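Signing up for a farm share again

April 2021

I sent in the form for the Eberhard farm share last night, so that's settled for the season. We skipped a year and I missed it more than I expected to. The grocery store kept us fed, but by November I was tired of buying the same bag of carrots.

The share runs 18 weeks. You can get the full box or the half box, and I went with the half. The full one was too much for 2 people and I ended up giving away a lot of kale.

Pickup is at the Dudasside lot again, behind the feed store. They switched to prepacked boxes last spring and they're keeping it that way. I liked choosing my own tomatoes, but the line moves faster now. 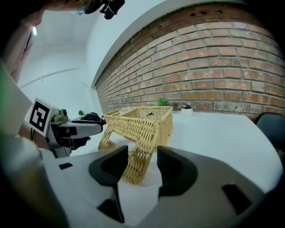 Wicker basket, on its side.

The sign-up sheet asks what you don't want. I wrote down fennel and left the rest blank. You can change it later, but only until the first pickup. They also sell eggs on the side, and those go quickly, so I ordered ahead this time.

I looked at Omport too. They have a bigger stand, and they carry honey and some baked things, but they're on the far side of the river and their share doesn't start until the strawberries are done. I want the early greens. Spinach in May is most of the reason I do this. 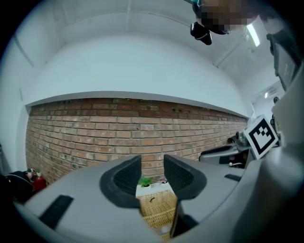 A little greenery above the wicker.

A few notes for myself from the last time we did this. Wash the lettuce the day it comes home. Cut the tops off the radishes and beets before they go in the refrigerator. Keep the potatoes away from the onions. I never managed to use up the turnips and I don't have a plan for them this year either.

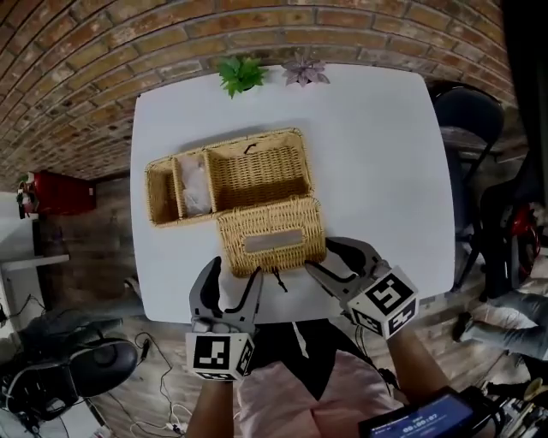
Eberhard is also asking people to bring back the small produce bags if they're clean. I usually wad them up and lose them under the seat of the car. A basket divided into compartments, with a crumpled plastic bag in the middle one, is about as organized as I need to be, and the space on the right is still free for rubber bands and twist ties. The egg cartons can go back too - they take any brand.

The Budamel market opens a few weeks after the first pickup. I'll still go for peaches and sweet corn, which never come in the share in any real amount. Parking there costs 3 dollars now.

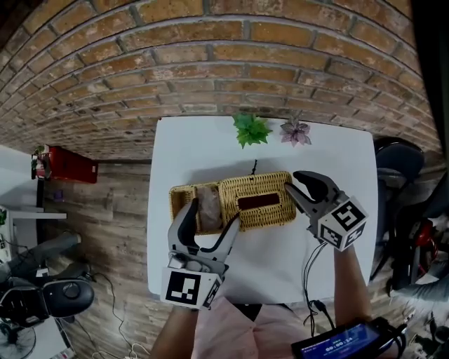
Woven tissue box, with the two small plants behind.

I still need to clear out the bottom drawer of the refrigerator and find the good salad spinner. The other one lost its lid.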